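Ticket 3000-47: Plate stand rocks on white table
Product: Drellgate display table, white top
Opened by: Wubit Ambaye
Status: Solved

Hi all! First off, I love this table. I got it to lay out small things and practice arranging a shelf for our shop, Dirkudetti, and the white top makes every color pop. Red, light blue, even plain tan looks great on it.

My trouble is a wobble. When I press on the left side near the front, the top dips a little and comes back up with a click. I've tried turning the feet by hand. Two of them move freely and the other two won't budge.

Update, 14th March
Thanks for the fast reply, Prullow support! I did what you asked and spread things out so there's weight on both halves: the small red carton, the swirly roll, my Rubik's cube and the can with the cartoon label on the left, then the white round dish and the big light-blue plate on the right. Still clicks when I lean on the left.

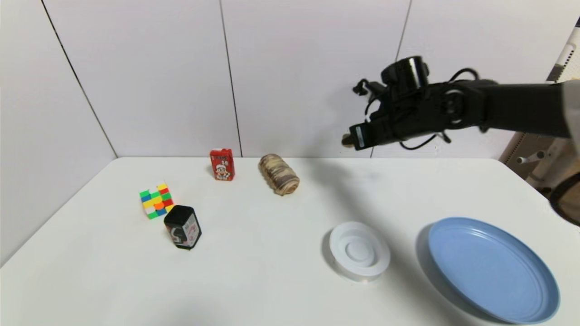

I also slid a folded card under the front left foot. The click went away completely, so I'm pretty sure the top itself is fine. The floor in that corner has a dip I had never noticed, and I've been in this room for years!

Reply from Prullow support
Great testing, Wubit! The two stuck feet probably have paint in the thread. Take everything off, lay the table on its side on a blanket, and put one drop of light oil on each thread. Wait 8 minutes, then turn them counterclockwise with a wrench. Gently, please, the collar is soft metal.

Update
It worked! One foot came loose right away and the other needed a second drop. I backed the front left one out two full turns and pulled out the card. No dip, no click, even with both hands pressing down.

One small request: could the Tesfamariam instruction sheet mention the oil trick? Mine only says "adjust feet as needed." Now I'm off to set everything up again, with the plate in the middle this time.

Closed by Wubit Ambaye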